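How to Descale a Kettle Without Buying Anything Fancy

Sep 4, 2020

We moved to Flendstead in July, and the water there is so hard you could practically build a wall with it! Within weeks my lovely old kettle (a 1977 model, still going strong) had a thick white crust on the bottom. I'd used Distilik sachets back in Juvcombe, but plain white vinegar does the job beautifully and I'm a complete convert.

What you need

White vinegar
Cold water
A soft cloth

What to do

Unplug the kettle and let it cool right down. Pour in equal parts vinegar and water until the scale is well covered -- mine takes about 54 ml of each, as the crust is only at the very bottom. Leave it for an hour. You'll hear it fizzing away, and I love that bit.

Swirl it round and tip it out. Wipe the inside with the cloth, going gently over any stubborn patches, and keep the base and the plug well away from the sink.
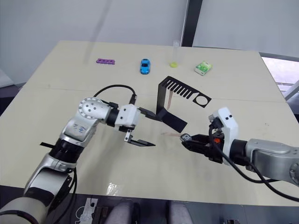

Now fill the kettle with fresh water, boil it and pour it away. Do that 4 times if you have a sensitive nose like mine -- twice is plenty for most people. Give the spout a quick sniff before you make tea.

Lemon juice works too, and it smells gorgeous. I'll be trying it on the shower head next!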